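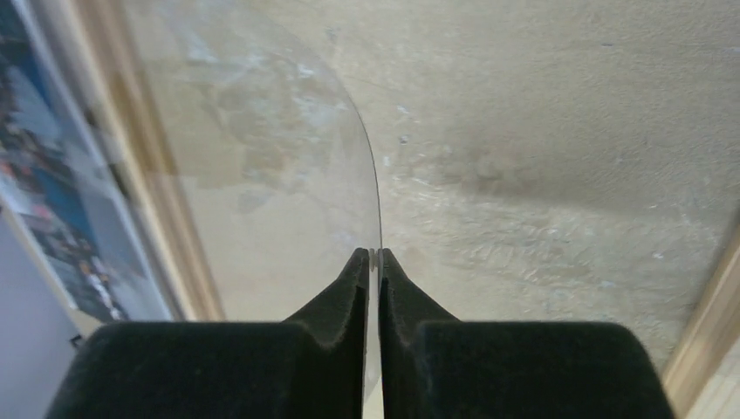
**Figure 3.** Clear plastic sheet held at its edge between the fingertips, seen from the wrist camera.

### 4.2 Picture framing

Of the chores in our set, changing the print in a picture frame is the one people most often guess wrong. Visitors to the lab expect it to be easy. The parts are light, nothing has to be lifted high, and a person with no training can do it at a kitchen table. It had the lowest completion rate of the six chores we tested.

We split the chore into stages that can be scored separately: opening the back, taking out the panel, removing the old print, seating the new one, laying the clear sheet, and closing up. A stage counts as complete only if the next one can begin without a person touching the parts. This is stricter than the rule used for the Brovorby kitchen tasks in Section 4.1, where a helper could reset a dropped item once. We kept the stricter rule here because a frame shop would have to live with it.

The clear sheet caused the most trouble in planning. The depth sensor returns little usable data on transparent plastic, so the policy depends on the color image from the wrist. In Figure 3 the cut edge shows up as a thin bright line against the beige surface behind it, and that line is the most dependable cue we found. When the light is even, the edge can be followed down to the fingertips. When it is not, the policy tends to close on a reflection. A missed grasp of this kind looks almost the same as a good one until the arm moves, and we had to add a check on finger width before each lift.

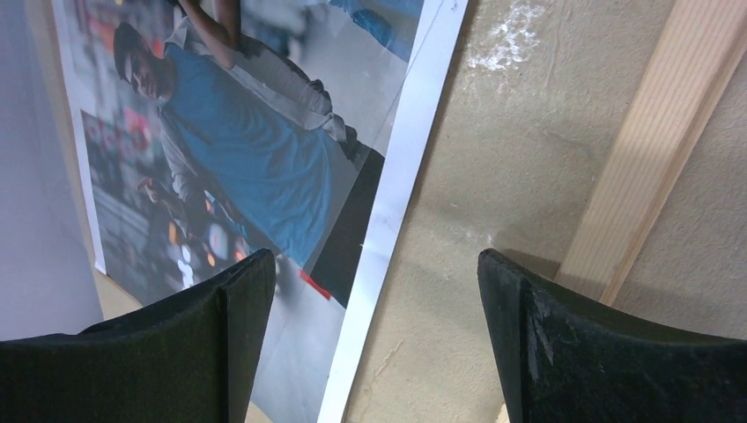 Paper fails in a different way. A print is easy to see and hard to control, and most of our errors came after a good grasp. The sheet bows, one corner drags, and the far edge lands outside the frame. Large prints are worse because the fingers can hold only a small part of the margin while the rest moves freely. Even a standing print does not stay flat: the white border down its right side has gentle waves and a faint crease near the bottom, and a policy that models the paper as a rigid rectangle will place its fingers wrong by a small but costly amount. We tried two versions of the placing step. The first lowered the whole print at once. The second set one edge down, slid it against the rail, and then let go of the rest. The second was slower and better, and it is the one we report.

We also looked at whether more data would fix the problem. The Tremblay policy was first trained on 500 demonstrations of the full chore and then on 3000, with the same network and the same frames held out for testing. Opening the back improved clearly with the larger set. Seating the print improved a little. Laying the clear sheet did not improve in any way we could measure — the added demonstrations had been recorded under the same lamps, and we suspect the policy learned the lamps.
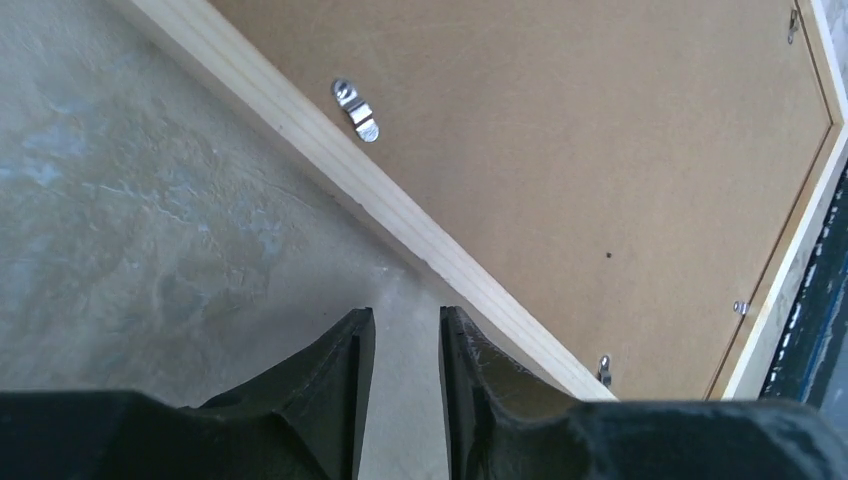

**Figure 4.** Frame lying face down on the floor, with open fingers at the long pine rail. The hanging bracket and retaining clips are visible on the back.

Hardware on the back of the frame is the remaining obstacle. The clips in Figure 4 are small next to the fingertips, and they sit close to the wood. A person turns a clip like this with a thumbnail. Our fingers are padded for grip on smooth sheets, and the padding that helps with plastic makes them too blunt to get under metal. A finger change would solve this at the cost of time and a second tool mount. We did not test one. The Kirkedico group uses a thin steel blade on one side only, which may be the better compromise.

Taken as a whole chore, picture framing is not ready to hand over. As separate steps, parts of it are. Lifting out a loose panel and moving an empty frame both worked well enough that we would let the arm do them beside a worker at the Varnirau shop, with the worker handling the clips and the clear sheet. Section 5 gives the timing for that split.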